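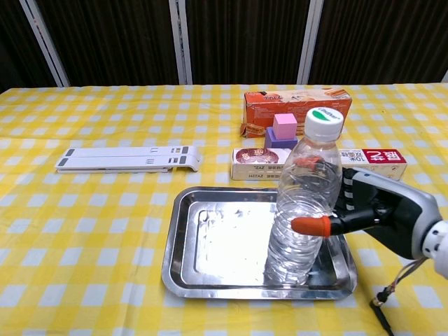 1/ Thread zum Handvergleich, Stand Juni. Zwei Kandidaten am selben Arm: der Parallelgreifer von Grunton und die Fünffingerhand von Flarinus. Gleicher Controller, gleiche Kamera auf Brusthöhe, gleicher Tisch. Mir ging es um Alltagsgegenstände, Normteile haben wir schon im Frühjahr durch.

2/ Gesamtzahl der gewerteten Griffe: 1.612. Angesetzt waren 3.000, dann hat der Zeitplan am Arm nicht mehr gereicht. Die Verteilung auf beide Greifer ist annähernd gleich, die Reihenfolge der Objekte wurde pro Block neu gewürfelt.

3/ Gewertet wird so: anfahren, schließen, anheben, 5 Sekunden halten, absetzen. Fällt das Objekt, Fehlversuch. Kippt es beim Absetzen, ebenfalls Fehlversuch. Verrutscht es im Griff und bleibt trotzdem oben, wird das separat notiert und zählt als Erfolg.

4/ Die PET-Flasche ist das unangenehmste Objekt im ganzen Satz. Durchsichtig, dünnwandig, geriffelt. Die Tiefenkamera liefert am Flaschenkörper Löcher und sieht stattdessen, was dahinter steht. Brauchbar ist eigentlich nur der weiße Deckel.

5/ Kyu-ri Seo hat deshalb die Posenschätzung umgebaut: Deckel detektieren, Achse senkrecht nach unten verlängern, Griffhöhe als fester Versatz. Primitiv, funktioniert bei stehenden Flaschen aber besser als das Netz, das wir vorher hatten. Liegende Flaschen sind damit natürlich raus.

6/ Edelstahlschale als Unterlage: auch kein Geschenk. Der Glanzfleck auf dem Boden wandert mit der Deckenbeleuchtung, und die Höhe der Standfläche springt je nach Blickwinkel. Wir nehmen jetzt den Rand der Schale als Referenz und rechnen die Bodentiefe ab.

7/ Karierte Tischdecke: Für die Segmentierung lästig, für die Kontrolle der Kamerakalibrierung ganz praktisch. Wenn die Karos in der Überlagerung nicht mehr passen, hat jemand am Halter gedreht.

8/ Nun zu den Greifern. Parallelgreifer an der Flasche: schnell, reproduzierbar, drückt aber ein. Unterhalb einer gewissen Kraft rutscht sie, darüber knickt die Wand. Das Fenster dazwischen ist schmal und hängt vom Füllstand ab.

9/ Fünffingerhand an der Flasche: langsamer, verteilt die Kraft deutlich besser. Die Finger laufen hinten herum, der Daumen drückt von vorn dagegen. Die Gummikappe auf dem Daumen bringt mehr als jede Änderung am Kraftregler, die wir probiert haben.

10/ Ohne Kappe haben wir auch gemessen, ein kurzer Block am Donnerstag. Nach 28 Griffen abgebrochen, das Ergebnis war eindeutig genug. Ich würde die Hand ohne Kappen nicht an glattem Kunststoff einsetzen.

11/ Bei Kartons dreht sich das Bild. Lange flache Schachteln nimmt der Parallelgreifer über die Schmalseite, fertig. Die Hand braucht einen Umgreifplan und bleibt gern mit dem kleinen Finger an der Tischkante des Modells hängen, sprich: Die Kollisionsprüfung sperrt.

12/ Bauklötze können beide. Gestapelte Bauklötze kann der Parallelgreifer, die Hand schiebt beim Zugreifen den unteren mit. Der zusammengeklappte Laptopständer ist für beide schwierig: flach, kaum Spalt zur Unterlage. Da hilft nur Anfahrt vom Ende her.

13/ Controller: beide Male Ki, zunächst mit den Standardwerten. Die Hand schwingt damit beim Schließen leicht nach. Chae-won Son hat die Dämpfung an den Grundgelenken angehoben, seitdem ist Ruhe – auf Kosten von etwa einem Drittel der Schließgeschwindigkeit.

14/ Verkabelung der Hand: offener Punkt. Das Bündel hängt am Handgelenk frei nach unten und liegt bei tiefen Posen auf dem Tisch auf. Für Versuche am festen Platz geht das, für schnelle Drehungen am letzten Gelenk brauche ich eine Zugentlastung und einen Schlauch.

15/ Zur Nachfrage nach dem Sauger von Skukirico: kommt in die nächste Runde, der Adapterflansch ist noch nicht gefräst. An geriffelten Flaschen erwarte ich wenig, an den Schachteln einiges.

16/ Zwischenstand, mit Vorbehalt: gemischter Tisch mit Flaschen, dann die Hand mit Kappen. Überwiegend Schachteln, dann der Parallelgreifer. Fehlerraten pro Objekt reiche ich nach, sobald die Rutscher von zwei Leuten unabhängig nachgesehen sind.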